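Science for Kids > Robots and Machines

How a Robot Gets Its Examples

By Natanael Rangel

Print this page | E-mail this page

A learning system is a computer program that improves by studying examples. The Prusten project builds its examples inside a computer. Each practice room is drawn by software, so furniture can be moved without lifting it. 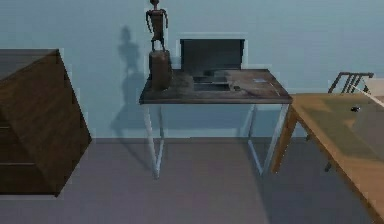 One practice run is called an episode. During an episode, the program saves pictures and a record of how the robot's joints moved. The Prusten set has 2,859 episodes so far. Of these, 1,805 have been checked by a person.

Some pictures show very little. They are saved too. A robot must also learn from views where most things are out of sight.
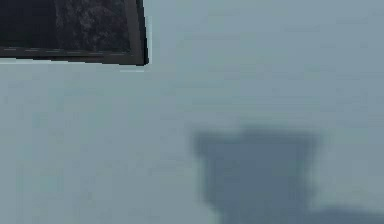 What does the system look for?

A picture is a grid of colored dots. The system compares the dots with the saved movements and searches for patterns. Small objects are harder, as they cover fewer dots. 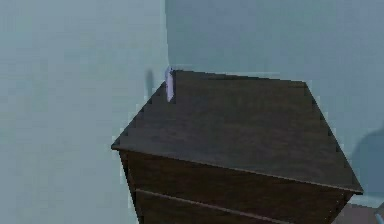

A small white object on a dark chest of drawers.

Light matters as well. A shadow can change the color of a wall or floor. With enough examples, the system can learn to tell a shadow from a solid thing.

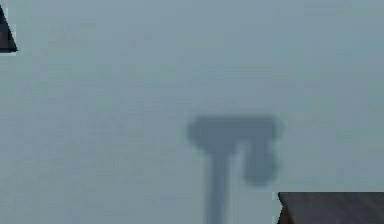
A soft gray shadow between two dark objects.

The next goal is 2,000 checked episodes by September.

Contact us | Copyright Seixas Learning Pages | Back to top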